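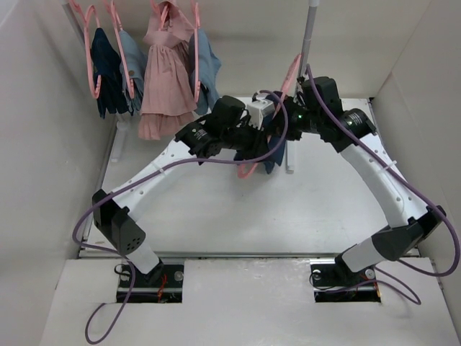

Small clothes: hang or fold?
Home and Tidying > Children's things

posted by buttonjar
Monday, December 23, 2019

Right, the Christmas clothes are about to arrive and I've decided to sort the little wardrobe before they do. I've gone over to hanging nearly everything and I love it! Pink plastic hangers, a low rail, denim next to dresses, the lot. It's so cheerful to look at and my daughter can choose for herself. My sister thinks I'm mad and says small things belong in a drawer. Who's with me?

reply from pegbag_32

With you on dresses, all the way. Anything with a gathered waist or a ruffle at the bottom comes out of a drawer looking as if it's been sat on. Give it a hanger and plenty of space below so the frill isn't brushing the floor of the wardrobe.

Jeans though? No. Fold them! Denim is the easiest thing in the world to fold and you're using up rail for nothing.

reply from Moth and Mangle
Posts: 2,432

Agree about jeans. Mine go one leg over the other, smooth the seams flat with the side of your hand, then fold the legs up towards the waistband. I leave the back pocket facing up so I can tell whose are whose (three children, all in dark blue, send help).

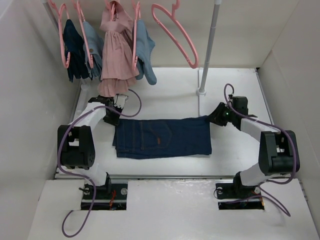 The corners are where it goes wrong for me. I get a lovely neat rectangle and then one layer pokes out past the others, so I take hold of both top corners and give a small tug before it goes on the pile. Very satisfying when it all lines up.

reply from buttonjar

Ooh, I'll try the corner tug. But I'm keeping the little denim tops on hangers, they keep their shape so much better and the buttons don't dig into anything.

reply from tallboy718

Going to disagree with everyone. Roll the jeans. I've got a Brekham chest with shallow drawers and rolled is the only way I can get them shut.

reply from Moth and Mangle

Rolled jeans spring open the minute you take one out! I tried it for the whole of January and went back to folding. Fair enough with shallow drawers, I suppose.

reply from pegbag_32

Which hangers are you using, buttonjar? I had some from Pandell and the necks of everything slid off them.

reply from buttonjar

No name on them, they came in a bundle from the market. Narrow enough to go in at the neck without stretching it, and I keep a spare empty one on the rail for whatever comes out of the wash next. Going to do the jeans tonight, folded, corners tugged. My sister will be unbearable.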